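Junk drawer

A junk drawer is a drawer, usually in a kitchen, set aside for small household items that have no other assigned place. The term is also applied to boxes, bins, baskets, bowls by the front door, and in larger homes whole closets. Most households that have one deny having planned it. Regional names include "the bits drawer," "the everything drawer," and, in the lake towns near Willum, "the maybe."

Origins

Drawers holding mixed small goods are as old as drawers. The modern form is generally tied to the fitted kitchen, which gave the average home more shallow drawers than it had sets of cutlery. The top drawer went to forks, the next to towels, and the third was left to its fate. Earlier homes made do with a jar on the mantel, a cigar box, or a father's coat pockets.

Household manuals took a stern view at first. The Gudwood Book of Home Order, long a standard wedding gift in the Willum area, told readers to empty every drawer each March and to keep nothing whose use could not be stated aloud. Surviving copies are often found in junk drawers.

Contents

The contents vary less than owners tend to believe. Batteries of unknown charge are nearly universal, as are rubber bands, takeout menus, birthday candles, and a tape measure. Keys are kept long after the locks they fit have been replaced, sold, or painted shut. The Cukier survey, which looked into 36 kitchens over one winter, found at least one key in every drawer it opened and listed 330 kinds of object in all. It also found 5 working flashlights, a figure that later writers have called optimistic.

Scissors are a special case. They are the item most often looked for in a junk drawer and the item least often in it.

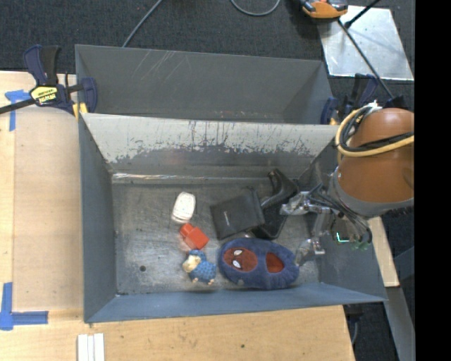 Objects enter a junk drawer by a process known in the literature as deferral. A person holding a small thing, and lacking either the time to put it away or the nerve to throw it out, opens the drawer and closes it again. The decision is then considered made. Open bins work on the same principle with less privacy: a small white rounded object lying in a gray bin, with faint markings on its upper face, may be obvious to the person who left it there and a riddle to everyone else in the house. Scuffed walls and a scratched floor are no bar to service, and many owners would sooner trust a container that has already been ruined.

Removal is much rarer than entry. It tends to happen when the drawer will no longer shut, when the household moves, or when guests are expected who might plausibly look for a corkscrew.

Classification

The Saavedra scale divides junk drawers into 2 broad types. In the layered type, items settle by age, with recent mail on top and foreign coins at the bottom. In the churned type, frequent searching has mixed the contents so well that no item can be dated. Critics of the scale note that a layered drawer becomes a churned one the first time anybody needs a screwdriver.

Some writers add a third type, the organized junk drawer, fitted with dividers and small trays. Others hold that this is simply a drawer.

Jamming

The most common mechanical failure is the jam, in which an upright object catches the underside of the counter. Spatulas, whisks, and folding rulers are the usual causes. The accepted remedy is to slide a butter knife through the gap and press down until something gives. In roughly half of reported cases the butter knife is later found to have stayed in the drawer.

See also

Attic
Glove compartment
Lost property
Spring cleaning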